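Haldane Press to Publish New History of Southern Mill Town Newspapers in April

Collection of essays follows the weekly papers read by textile workers between the wars

TRERKBY – Haldane Press will publish The Company Page: Mill Town Newspapers and Their Readers in April, in hardback and as an e-book. The book collects 14 essays on the weekly papers that served textile towns in the Carolinas and Georgia in the 1920s and 1930s, many of which were paid for by the mills and written by people who lived in mill housing.

Most of these papers were never indexed. Copies were kept in church basements, union halls and family trunks, and a good number of them have only been available to researchers in the last few years. The essays draw on those collections as well as on letters, payroll books and recorded interviews with former mill hands.

The book is divided into three parts. The first deals with ownership and asks how much say a mill manager had in what was printed. The second looks at the readers, including the Black families whose work in the mills and yards was often left out of the news columns but turns up in the advertising and the notices. The third covers the strikes of 1929 and 1934, when several company papers stopped printing for weeks and handbills took their place.

One essay compares the way a single walkout was reported in five papers within a day's drive of each other. Another is given over to recipes, ball scores and lost-dog notices, and argues that these small items were the main reason people kept the paper. A third follows a type foundry salesman along his route and prints part of his order book for the first time.

The Company Page is the sixth title in Haldane's Working Lives series. Earlier books in the series have dealt with canneries, railroad hotels and the night shift in American cities. Each is written for general readers as well as for students, with notes placed at the back and a short guide to further reading after every chapter.
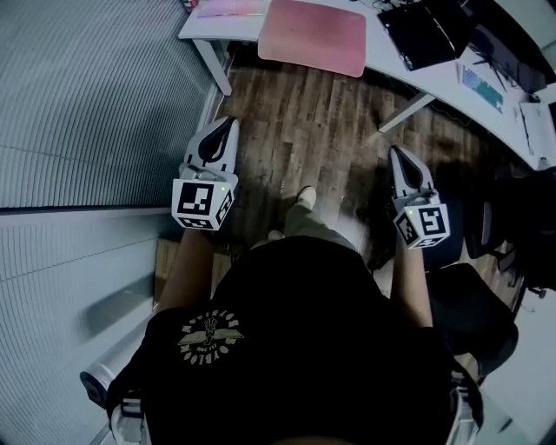
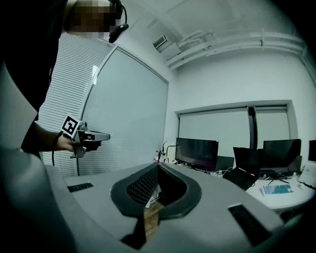
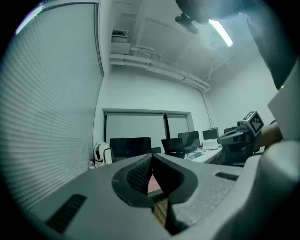
Formats and Availability

The hardback will be sold through bookstores and directly from Haldane Press. It includes maps, a list of known titles with their dates, and a section of front pages reproduced at a size that can be read without a magnifier. The e-book has the same contents, and the list of titles can be searched by town and county.

Javside will distribute the book to stores and libraries in the United States and Canada. Libraries with a standing order for the Working Lives series will receive it automatically. An audio edition is being prepared by Ovent and will follow later in the year.

Review Copies and Course Use

Review copies are available to newspapers, journals, radio programs and book blogs. Please state whether a printed or digital copy is preferred and where the review is expected to appear. Teachers who are thinking of using the book in a course may ask for an examination copy through the Haldane Press website.

Requests to reprint an essay or any of the front pages should be sent to the rights department. Several of the pages are reproduced by permission of private owners and cannot be licensed separately.

About Haldane Press

Haldane Press is an independent publisher of history and social studies based in Trerkby. Its list covers labor, migration, local history and the history of printing.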